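Sorting the cable drawer, a thread

1/ Finally doing the drawer. Everything in it gets a place or leaves the apartment. The bins are out on the wood table, one orange and two yellow with slots in the sides. First up is the pink braided cable. 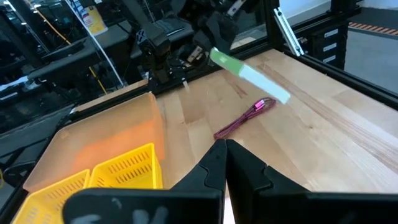 2/ Rules for the bins

Orange is for cables I use every week. One yellow basket is for spares. The other yellow is for anything going to the swap shelf at the Stastonbridge library.

3/ Coiling. I used to wrap them around my hand and they came out kinked. Now I make a loose loop and leave a short end sticking out so I can see what connector it has without undoing it.

4/ The slotted baskets are better than the solid boxes I had before. I can see what's in there from the side. Dust falls through too, so wipe the shelf under them once in a while.

5/ Chargers are the slow part. I check the label on each one before it goes anywhere. If I can't match it to something I own, it goes to the swap shelf with a piece of tape on it that says "unknown."

6/ Found the Grerna receipt from when I bought the shelf unit. Also 2 remotes for a TV I gave away in September. Texted my cousin, she wants them.

7/ Someone asked about labels. Masking tape folded over the cable near the plug, black marker. I tried the printed kind and they slid off.

8/ Batteries don't go in any of these. They have their own tin in the hall closet, and the dead ones go to the drop-off at the hardware store.

9/ Stopping for dinner. The drawer itself still needs a liner. I'll cut one from the leftover roll tomorrow morning and post how the baskets fit.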